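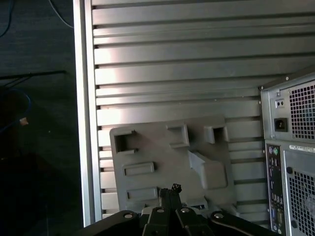 Shahram Karimi wrote on another thread that old computer parts should never go into plastic bags, and now I'm worried, as I've been bagging mine for years! I have a small room full of drives, cables and loose brackets left over from repairs, and I'd love to get it all onto shelves before October. Do I need the special bags, or will shoe boxes do? Thank you all so much in advance, you've been very kind to me here before.
Babak Sharifi

Hi Babak, what I meant was ordinary kitchen bags, and only for circuit boards and memory. Those want antistatic bags (I bought a pack of 268 and expect to leave it to my grandchildren). Cables, screws and metal pieces are perfectly happy in shoe boxes. Write on the short end of the box, so you can read it on the shelf, and put the heavy things low down.
Shahram Karimi

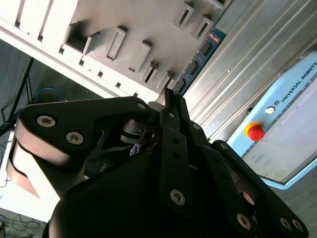
White storage rack in the background, May 2025

I'd throw most of it out. I kept 3 boxes of printer cables and never opened one of them. Do wipe the drives first though, and ask if your town has an electronics drop-off, ours takes everything except monitors.
Gitito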